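Repair shop co-op to vote on gripper purchase in November

September 27, 2022

Members of the Rellico repair cooperative will decide in November whether to buy a second robot arm for sorting returned cables and hand tools. The arm and a pair of padded grippers are priced at 4,000 dollars, with a further 400 dollars set aside for spare finger pads.

Américo Mota, who drew up the request, said cables take up most of the sorting hours. They come back tangled, and the gripper has to reach into the bin for a strand with loops lying over each other.
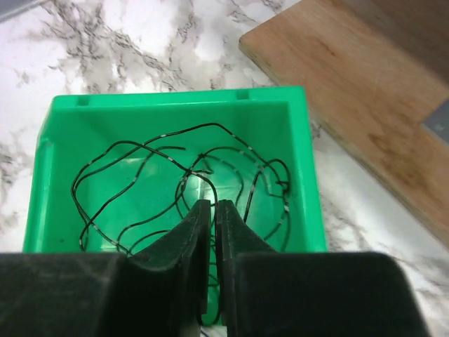
Small tools next on the list

The same budget would pay for work on picking up small metal tools from a bench. Wrenches often come back with cord still looped around them, and members want that handled before more bench space is given over to the job.

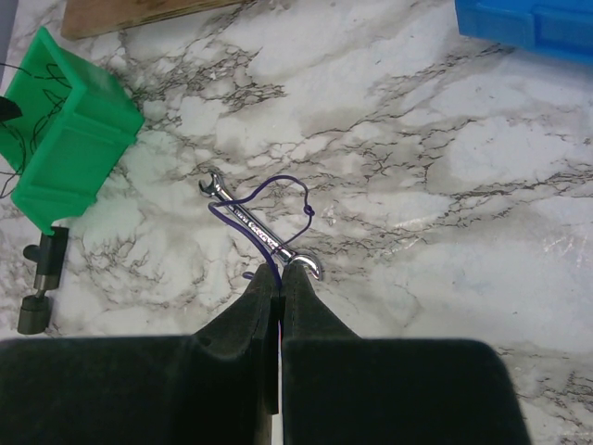 Graça Pinheiro asked for the price of replacement pads to be fixed for the first year. The supplier, Garka, has quoted 70 dollars a set and a delivery charge of 119 dollars - the charge is still under discussion.

If the vote passes, the order goes in the same week. Questions about the figures should be sent to Mota before the meeting.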